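Efren Policarpio
@efrenpolicarpio

1/ Duvet fill power, since Trumdale have changed their labels again. It is the volume one ounce of down takes up under a set weight.

2/ It tells you nothing about warmth on its own. You need the fill weight too. My old Gilura was 771 fill power and thin by October.

3/ Tog covers the whole duvet, case included. Compare on that first.

4/ Cream cover, spare room. Crease down the middle.

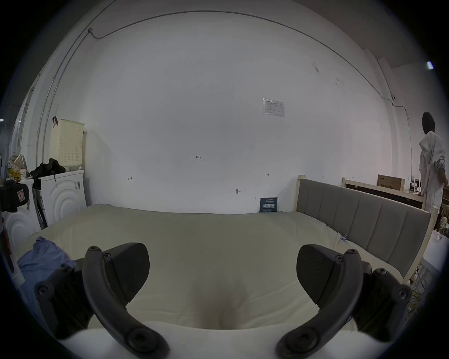
5/ Washing: 11 kg drum or larger for a king size. Dry on low.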